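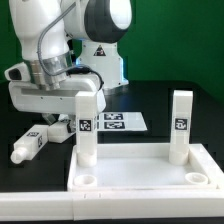 *Two legs in, two to go.*

I promised in January to write more often about my work, and then I did not write. So now I sit with my tea and try to put on paper what I do all day, for my sister-in-law and the other four readers who keep asking.

We are teaching a robot arm to put together a small piece of furniture. The tray is the table top, upside down, and the white pillars are the legs. Every leg has a round end, and every round end must go into a socket. A child does it in one minute. I do it with the arm in much more than one minute, again and again, and each time the computer keeps the video and all the movements of the arm. Later the learning program reads these examples and tries to make the same thing alone.

The project is called Bokwood. I did not choose the name. The parts are plain white and nothing about them looks like wood, but the name is on the door and on the invoices, so it stays.

My part is the collecting. I move a controller with my hand and the arm follows me. In my first week I believed the hard thing would be to put the leg in the socket. The harder thing for me was to pick it up well. If the fingers close a little too high, the leg swings when you lift it, and then you arrive over the socket with a crooked leg and you must put it down and begin again. Now I go low, I close, I wait a moment, and I lift straight up. My supervisor says I lift like a person carrying soup.

The black and white squares on the parts are markers. The camera finds them and the software, which we call Statix, calculates where each part is and how it is turned. When a marker is hidden behind something, Statix must guess, and it does not guess very well. This is a real problem with the back legs. When they are standing they can hide a part of the marker sheet on the table, and sometimes my gripper too. I tried to build the front ones first, but then my own work was in my way. So for the moment I do the back first and I am careful with my angles.

On Thursday I reached 1449 saved examples. I was quite proud and I told everybody in the kitchen. Then I had to go through the last group to check them, and I threw away 15. In 3 of these I had bumped the tray, and the rest were only slow and confused, with me going left and right over the same socket like somebody who lost their keys. You can keep some of the confused ones, there is even a good argument for it, because the program should see how to recover from a mistake. But a person who hesitates for no reason teaches the program to hesitate for no reason. I have seen it do this, with my own habit in it, and it is a strange feeling to recognize yourself.

Before each example I must change the starting places. A loose part lies more to the left, or turned the other way, or closer to the fingers. I thought I was doing this randomly. Then a colleague made a plot of all my starting positions and they made a beautiful small cloud in one corner, where my arm reaches comfortably from the chair. Since then I have a printed list of positions and I follow it, even when the position is annoying. Especially the one where the leg lies at a slant and the marker looks away from the camera.

The next order is for 800 more, this time with the light changed. The green backdrop behind the table stays. We have another site, at Ruvport, where they do the same task with a darker room, and the two sets will be mixed together. They name their files differently from us, of course. We spent a whole afternoon on that, and at the end somebody wrote a small script called Gbeho which renames everything, and I bring it biscuits in my mind.

My shoulder is a bit sore and I have ordered a lower chair. If anybody reading this also does this kind of work with a controller, please write to me how you rest your wrist. I tried a folded towel, and it slides.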